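30 juin 2023

Journée devis ! J'avais promis de m'y mettre avant les vacances, et me voilà enfin avec deux offres imprimées sur le bureau, la calculette et un café froid. Votelier propose la pince à doigts souples seule, 900 euros, montage compris. Teseo est moins cher sur le papier, mais il faut ajouter la plaque d'adaptation, 270 euros, et là l'écart fond à vue d'œil.

Đinh penche pour Teseo à cause des pièces de rechange. Moi je suis conquise par les doigts souples (je l'ai déjà dit trois fois à table, il paraît). Un gobelet, c'est léger, ça roule, ça se déforme, et je n'ai aucune envie de régler un effort au dixième de newton pour chaque modèle !

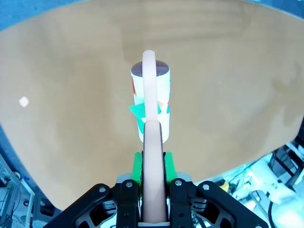

Carnet d'atelier, par Maricel Cabrera

Le doigt couleur pêche s'arrondit par-dessus le bord du gobelet, et rien que cette courbe me donne envie de signer. J'aime aussi les supports vert vif, on les repère tout de suite. À demander à Votelier : le doigt se vend-il seul, ou faut-il reprendre les supports avec ?

Reste la caméra de poignet. Je la mets sur la ligne Trillby, qui n'est pas entièrement dépensée, et je garde une petite réserve pour les câbles, on en manque toujours. Si la commande part cette semaine, livraison en août, pile pour la reprise. J'ai hâte !

Demain : rappeler Votelier, relire la garantie, refaire le tableau avec la TVA.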